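Home | Forum | Bot Templates | Tickets | Log in

Ticket 207: Template settings not carrying over to new bots
Product: Zimodik bot builder
Status: Open, waiting on reply

Hi all, and thanks for being so patient with me on this one. I run a small help bot for our gardening group on Zimodik, and until June everything was going along just fine. I had one template, called Thibodeau (after the street I grew up on), with 13 settings saved in it, and every new bot I made picked up the whole lot.

After the last update, a new bot only gets 9 of them. The greeting, the reply delay and the word filter all come through. The four that go missing are the quiet hours, the fallback message, the language and the "hand over to a person" switch, and I do miss that last one, because people get pretty grumpy when the bot keeps cheerfully answering them at midnight!

What I've tried so far:

- Logged out and back in, on two different browsers.
- Made a fresh template, Cirka, and typed everything in by hand. Same four missing.
- Turned off the Skokivum add-on. No change, so I turned it back on.
- Exported the template and opened the file in a text editor. All 13 settings are in there, plain as day.

Update, Sunday evening: I copied an old bot instead of starting from the template, and the copy kept everything. So that gets me by for now, but I have 5 more bots to set up and I'd really rather not drag old message history into each of them and then clean it out again. 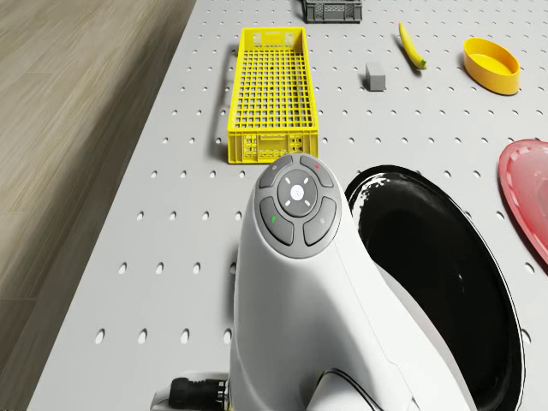
Round control panel on top of the white arm

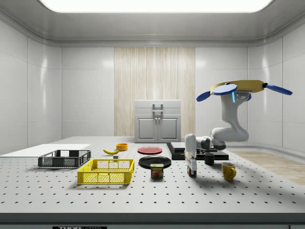
One more thing I noticed while poking around in the export. The four missing settings all sit under a heading called "advanced", and the others are under "basic". Maybe the new bot screen only reads the first section? I'm no programmer, so please take that as a guess. I'm happy to send the file over if somebody tells me where to put it, as the upload box here won't take it.

Comments (3)

mossyboots: Same thing on mine, and it's the advanced ones too. Copying an old bot worked for me, thank you!

tinlantern: Did you try saving the template twice? That used to fix the language setting for me, back before the update.

quietharbor: Following. I lost my fallback message as well and only found out when a member complained.

Contact | Terms | Copyright Zimodik | Back to top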